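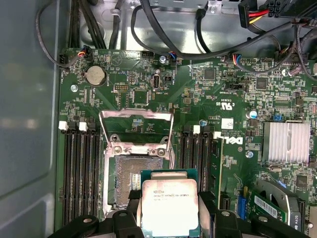
By the Urunbridge community desk | 12 September 2026

Anyone who has ever hung on to an old office computer because it seemed a shame to throw it out will feel right at home at the Prikham repair room these days. The shelves along the back wall are filling up nicely with machines that have been opened, dusted, fitted with new parts where they needed them and put back together, all ready to go out to homes across Urunbridge before the end of December.

The project began last winter with 21 retired desktops and workstations handed over by Braren, the surveying firm on the north side of town, when it moved its drafting office into smaller quarters. Word got around, as it does in a town this size, and by the end of summer the count of donated machines had climbed to 586 – far more than anybody at Prikham had planned for, and enough that the overflow now lives in a spare classroom at the Nazari Adult Learning Center, stacked neatly under the windows.

So far 94 of them have gone out the door, mostly to students at the center and to families with school-age children who had been sharing one laptop between them (or making do with a phone, which is no fun at all when there's an essay due). 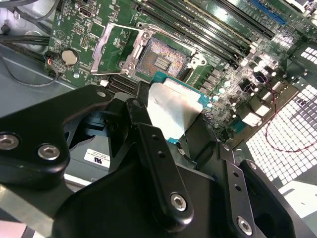
Processors are the part of the job that takes the most patience, and the bench has a few house rules about them. Many of the donated workstations are sturdy machines whose makers meant them to be opened and worked on, and swapping in a better chip can give one several more good years. With the metal load plate flipped back, though, the socket is nothing but a dense field of tiny contacts, gold and copper where the light catches them, and a chip dropped at the wrong angle can ruin the whole board. So the chip is held by its edges, lined up over the socket and lowered straight down, and only then does the plate come over and the lever go back into place. Beginners practice on dead boards first, and there is a good big box of those.

After that come the memory, a fresh coin battery if the clock has been losing time, and a long test run overnight. A machine that gets through the night without a hiccup is wiped down, given a keyboard and mouse, and tagged for pickup. One that doesn't is kept for spares, and many a good fan and cable has found a second home that way.

Prikham is also starting an evening class this fall for people who would like to learn the work themselves – no experience needed, just steady hands and a sweater, as the room does get chilly. There are 8 places at the bench, and sign-up sheets are at the front desk of the Nazari center. Monitors and keyboards in working order are still very welcome and can be left at the side entrance during opening hours. Printers, sadly, can't be accepted.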